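About Ledico House

Ledico House is a small hotel and kayak base on the north shore of Lake Skarnedov. We rent rooms, we rent boats, and we run guided trips on the lake and on the two rivers that feed it. Guests come for the paddling, for the walking, or to sit on the porch with a book while the rest of the family is out on the water.

How the place started

The main house was put up as a boarding house for people working on the railroad survey. The railroad was never built, and the building went through a long list of owners and uses: a fishing lodge, a summer school, a private home, and for a while a storage building for a boat dealer. Ikechukwu Bashir bought it from the dealer in March, with the roof leaking over the back bedrooms and most of the ground floor stacked with outboard motors.

Ikechukwu had worked as a river guide for many years and wanted a base where paddlers could sleep close to the water and leave in the morning without loading a trailer. Rahel Schwaiger joined him in the first season to run the kitchen and the front desk. She had managed a mountain inn before that, and she still sets the way the house is run: breakfast at fixed hours, quiet after ten, and wet gear left in the boat shed.

The first season we had five rooms open and a handful of second-hand kayaks. The back bedrooms were finished the following year, and the boat shed was rebuilt the year after that, once the old floor had become too soft to carry the racks.

The house

The rooms are on two floors. Those at the front look over the lake and have a small balcony. Those at the back look over the orchard and cost less. They are also cooler in summer, and a good many of our returning guests ask for them by preference. All rooms have their own bathroom. There are no televisions in the rooms, but there is one in the lounge, along with a shelf of board games and a set of lake charts you are welcome to borrow.

The Pfister Room on the ground floor has a step-free entrance, a wide bathroom door and a walk-in shower. It is named for the family who ran the fishing lodge. If you need this room, please call us before you book, so that we can hold it for you.

Bed linen is changed every third day, or sooner if you ask at the desk. Towels for the room are included in the price. Please take your own towel down to the dock and keep ours for indoors.

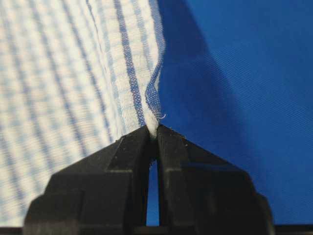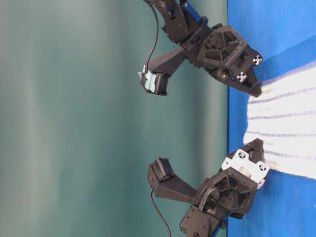
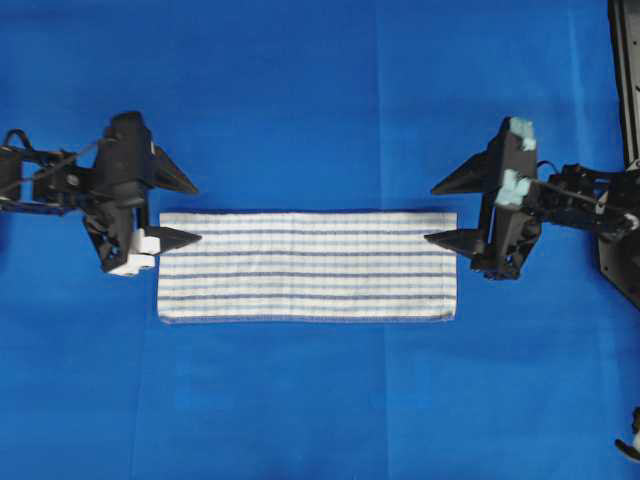

Striped towel, blue cloth
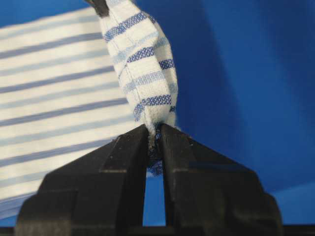

Meals are served in the dining room, or on the porch from late spring to early fall. Breakfast is included for all guests. Dinner is a set menu with one choice of main course, and you need to tell the desk by noon if you want to eat with us. We can cook for vegetarians and for most allergies. Packed lunches are made up the evening before and left in the cold pantry with your room number on the bag.

On the water

The lake is 1584 feet above sea level and is fed mostly by snowmelt. It stays cold well into summer. We ask everyone who goes out in one of our boats to wear a life vest, including strong swimmers, and in spring we hand out wetsuits as well. There is no extra charge for these.

The north shore is sheltered and suits beginners. From our dock you can paddle west along the reeds to Sirnunano Bay and be back in time for lunch. The bay has a gravel beach and a picnic table, and from there a footpath goes up to the old signal tower. The east end of the lake is more open, and the wind comes up on most afternoons. We send guided groups there in the morning only.

Our regular trips are:

Morning on the lake -- a half-day trip for beginners and families, with a short lesson at the dock first. Children need to be able to swim and must share a boat with an adult.

Upper river -- a full day on moving water with one of our guides. You should have paddled before. Lunch is included.

Overnight at the east end -- two days, with one night at our camp. We carry the tents and the food by motorboat, so you only need to pack your own clothes and sleeping bag.

You do not have to stay at the house to join a trip. Day visitors can park in the field across the road and use the changing rooms behind the boat shed.

For guests who don't paddle

Plenty of our guests never get in a boat. The shore path starts at the end of the orchard and runs for most of the north side, flat nearly all the way. There are bicycles to borrow, and a bus to the village stops at our gate in the morning and again in the late afternoon. The village has a bakery, a pharmacy, a small grocery store and a swimming beach with a lifeguard in high summer.

The porch is open to house guests all day. In cold weather we light the stove in the lounge after breakfast.

Who works here

Ikechukwu is on the water most days and leads the upper river trip himself. Rahel is at the desk in the mornings and in the kitchen in the evenings. We take on extra guides and kitchen staff for the season, and many of them come back from one summer to the next. All our guides hold a current first aid certificate and have worked a full season on this lake before they lead a group alone.

If you would like to work with us, write in winter and tell us what you have done and which months you are free. Staff rooms are available over the boat shed.

Season and booking

The house is open from spring thaw until the first hard frost, and again for a short stretch over the holidays, when the boats are put away and we take guests for rooms and meals only. Groups can rent the whole house outside high summer.

You can book by phone or through the form on the contact page. We ask for a deposit of one night. It is returned in full if you cancel at least two weeks ahead. If we have to call off a trip on account of wind or high water, you can move to another day or have your money back -- the choice is yours.

The dock is almost 400 yards from the house by the lower path. There is a cart for luggage and gear by the gate. Please bring it back up when you are done with it.

Page last updated November 25, 2021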